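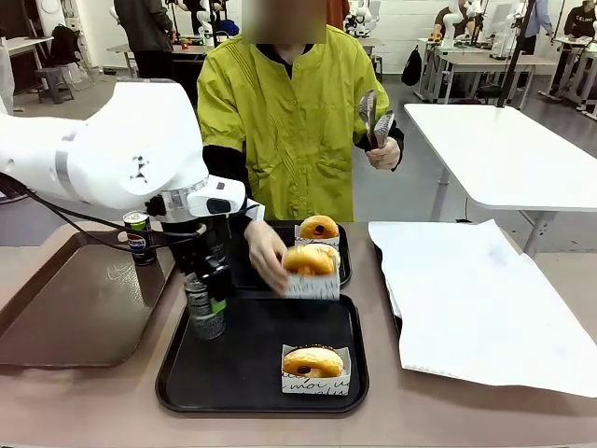 December, entry 11. Scene-by-scene timing on Ferkstead, reel two. Jolien wants the café argument down by a third before Kristof sees it, and I think she is right. The two brothers say the same thing twice, once over the counter and again at the door, and the second time is better acted. For props I would like the donut in a paper sleeve, held up in one hand with the tongs in the other, as the thing the older brother is busy with while he doesn't listen. It gives him a reason to look down. The script has him wiping a glass, and we've all seen that.

Screened the biopic Arnout lent us (the Skulto restoration, 100 minutes). Good on the double act's last tour, weak on the wives. Noted for our own cut: the director holds on the straight man after each laugh line, a beat longer than feels comfortable. Tried the same on shot 285 and it works. Tried it on 293 and it doesn't – the actor blinks and you lose him. 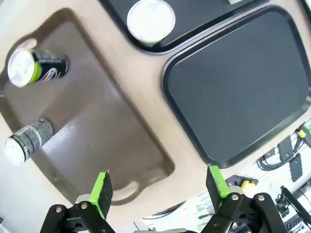
Cans lying on the brown tray.

Sound. Marichka went through the dialogue tracks and found hum under most of the Prurnport hall material. She can notch it out, but the applause goes thin. Decision: keep the hum in the wide shots, clean only the close-ups, lay room tone over the joins. To check again on the big speakers, as my headphones flatter everything. 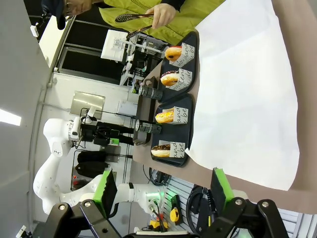

Colour notes for Monique. The stage scenes stay warm and the family scenes go cooler, with no hard change between them. She asked for something to judge the browns and whites against, and the donuts in their white wrappers on the dark navy trays would do for both, with the brown tabletop next to the white paper as a second check. Skin last, once those hold. Cuypers' old grade pushed everything to orange and I'd like to stay well away from it.

Still open: title card font, the missing insert of the theatre programme, and whether Kristof's voice-over survives the opening. Next pass starts from shot 293.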